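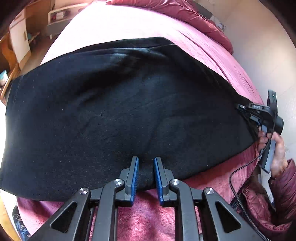

Black cloth on the pink blanket, one gripper at the near edge and one on the right end.

brunot_nessa
We're a laundry and folding contractor, 200 staff over two sites. From June part of the folding line goes over to Prindusen arms, and some of us have moved to handling cloth with the hand grippers so the arms have something to learn from. Same pay. Has anyone else been through this?

premix77
Yes, at Cordeiro. Target was 100 folds a shift with the grippers. By hand I did nearly 1000. My wrists feel better but the day drags.

tollgate
Same pay for now. Once they've got enough folds, what are you there for? Ask for it in writing.

M. Barros
I'm the rep at Cordeiro (Margarida). Tollgate is partly right - we did get it in writing, but only for people already on the line. No new folders have been taken on.

premix77
I don't agree it's all bad. Two of ours look after the arms now and they're on a better grade.

tollgate
Two out of how many?

M. Barros
Two out of 14. The rest went to sorting or stayed put.

brunot_nessa
Thanks. Black stuff is the worst to do, I can't find the edges. Will ask about the grades at the 3pm meeting.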